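Policy trained in sim scores 92 percent on box closing, drops badly when I change the room. Normal?
Posted by Adom Adjei

I'm repeating the room randomization test from the Troltari write-up. The task is a two-arm robot and a box with a hinged flap, head camera view only. I trained on 1,000 simulated demos, all in one plain room. In that room the policy closes the flap 92 percent of the time. When I swap walls and floors and leave the box alone, it mostly reaches to the wrong place. The write-up reports a much smaller drop.

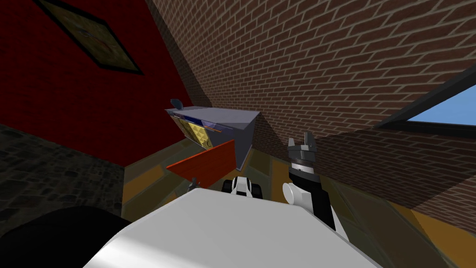
My randomizer picks the wall, floor and lighting separately for each episode and leaves the robot and the box model as they are. Camera tilt is also drawn per episode, within limits I copied from the write-up. A typical draw gives me something like brick next to a flat red wall, with ochre tiles under the gray box and the orange-red panel at a slant to everything. Should I add these rooms to training, or is something else broken?

hallutton_user
Yes, add them. One room is not enough.

Milum
You're changing two things at once. If the training room had a fixed camera, the tilt could be doing most of the damage. Run the same test rooms with tilt off, then the training room with tilt on, and use the same seeds for both. I had a similar case where textures cost me 4 points and the camera cost the rest. Also check shadows. Mine were off in training and on in the test config, and it took me a week to notice.

If tilt is the cause, put it in the training demos first and leave the rooms for a second run.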